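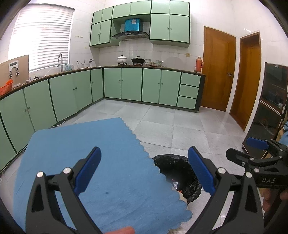 Kitchen Towels and Other Small Chores

I have more kitchen towels than any one household needs, and I still reach for the same few every day! If yours have stopped soaking up water, fabric softener is usually the culprit. Skip it for a few washes, put a cup of white vinegar in the rinse, and hang them by a short end so the air gets at both sides.

For grease spots, my neighbor So-ying Kan taught me to rub in a drop of dish soap and walk away for an hour (I fold laundry, or mean to). Then wash as warm as the label allows.

The trash can gets my attention on Friday, the night before pickup. I wipe the inside with soapy water, let it dry with the lid off, and shake a spoonful of baking soda into the bottom before the new bag goes in. Fold the top of the bag well down over the rim and it won't slide in on you when somebody scrapes a plate.
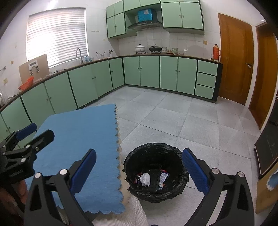 Sponges

Squeeze them out and stand them on edge overnight. I change mine every other week, sooner in July, and the old one goes under the sink for muddy boots.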